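Week 6 notes: pricing a small menu

Okay, so last week we left Driss Badawi's café with a rent bill and no prices on the board. Today we fix that, and I'm going to be slow about it, as half of you mixed up fixed and variable costs on the homework (I did too, my first year teaching this!).

Fixed costs first. For our case these are rent at 2000 a month, plus 170 for insurance. They don't move if Driss sells one coffee or a whole truckload. Variable costs are the ones that ride along with each drink — beans, milk, the cup, the lid, the sugar people grab by the fistful. 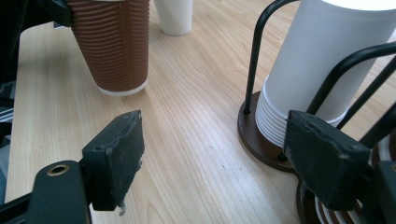

Now take the price of a drink and subtract its variable cost. What's left is the contribution, and I want you to get really comfortable with that word. If a latte sells for 3 dollars and costs 1 dollar to make, it contributes 2. Divide the fixed costs by that and you get 1085 lattes a month to break even. Write it out by hand once, please, even if you love spreadsheets.

Somebody always asks about wages. Barnabás Gál works set hours whether the place is packed or dead, so in this case I'd call his pay fixed. We've left it out for now and we'll add it in problem 2.

For next time, read the Mambridge case up to the part where they raise prices, and bring your guess about what their regulars did. Pencil is fine. The problem set goes in the box by my door.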